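Clavalance open house, teleoperation room
Visit notes, March 9, 2019

Clavalance opened its building to visitors for the afternoon. I went mainly for the teleoperation room on the second floor, where Shahla Taheri's group records people doing small jobs through a robot arm. Groups went in two at a time, and the line was long enough that I read the whole handout before my turn.

Imani Temba ran the session. New operators start in a simulator called Millon and move to the real arm after 30 clean runs. You hold a controller in one hand, squeeze a trigger to close the gripper, and watch the view from the wrist on a monitor. Each run is saved with the arm positions and the trigger value, and the bad runs are thrown out the same evening. 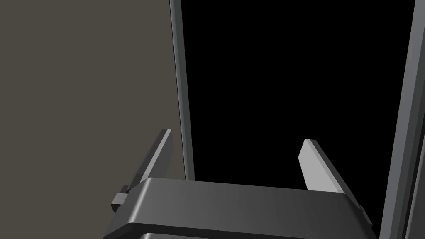

My own turn lasted 24 minutes, most of it spent learning how far to move my hand. The arm follows at a reduced scale, so a big sweep at the desk gives a short move on the monitor. Depth was the hard part. With the jaw open and nothing in it, I had the two fingers to go by and, past them, a plain black opening between two dark gray uprights. The black gave me no help in judging distance. Temba told me to watch the uprights and see how they shifted behind the fingers as I moved. After that I did better, though I still closed too early twice.

Taheri gave a short talk afterward. The set now holds 3222 saved runs, and she would like more from left-handed operators. Someone asked whether simulator runs are mixed with real ones for training. She said they are kept apart for now and will be compared in November.

Entry was free. Parking is behind the Melix building next door, and the elevator is to the left of the front desk.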